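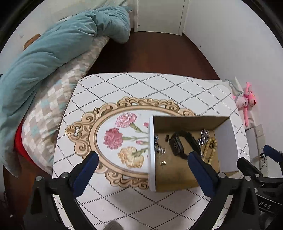
Photo: B. Shehu / Sestley workshop notebook

October, 8:40 am

Jewelry drawer, bedroom side table. Finally out on the cloth so I can see what's in it. White outside, plain tan cardboard inside, no dividers at all, so everything migrates. Goal for this morning: sort it, decide on liner, get measurements over to Biljana before she cuts anything.

What's in there, quick pass, left to right:
— silver earrings and clasps, all in one clump on the left. Worst of it.
— little gold pair near the front. Keep those apart, they scratch.
— black smartwatch, middle, band curled up. Band curls up so it sets the height of whatever tray goes in.
— more silver in a bundle at the back right
— light wooden bead bracelet on the right, small dark ring sitting in with the beads. Ring needs its own spot, it'll vanish.
— small black thing by the left wall. Ask before tossing.

Tablecloth is the carnation one with the gold oval. Pretty, but terible to sort on, the lattice print eats small posts and backs. Use the plain gray felt next time. Table is small too, no room for piles next to the drawer. Spill over onto the bed? No — teal comforter is all rumpled, an earring back goes in there and it's gone till laundry day. Make the bed first, then maybe a tray on top.

9:15. Tried the Kosodel liner offcut in the spare box (not this one). Curls at the corners. Two strips of double-sided under the edge fixed the front but the back still lifts. Might be the cold, the roll was in the garage all week. Leave flat under books overnight and try again.

Divider options:
Skallgate insert, catalog no. 3927. Nice slots but too deep I think, and the watch would have to lie on its side. Biljana likes it. I don't love it.
Own build out of 400 gsm card, slot-together, no glue. Cheap, can redo it if the layout's wrong. Leaning this way.
Cut-down egg carton for earrings?? Ugly but works. Temporary only.

Layout idea: watch stays center, long slot. Beads right, because that's where the hand goes for them anyway. Silver left in nearly square cells, gold up front on its own. Clasps that match nothing go in a paper envelope, label it, out of the drawer completly.

9:50. Called Þrastardóttir about the untangling wax. Says don't bother, use two pins and a bit of talc on a hard surface. Will try on the bundle at the back first, less to lose if I bend something.

Biljana Shehu in after lunch, she has the good calipers. Need from her:
inside length and width, and depth to the lip
wall thickness, because the outside number is useless for the card
whether white outer is painted or paper wrapped (matters for tape)

To do before then: make bed, find felt, swap cloth. Earrings onto a foam strip in pairs, odd ones at the end. Don't throw the odd ones yet, last time the other half was in a coat pocket.

Also the drawer front bows a little when I push on it. Could be me. Check with straightedge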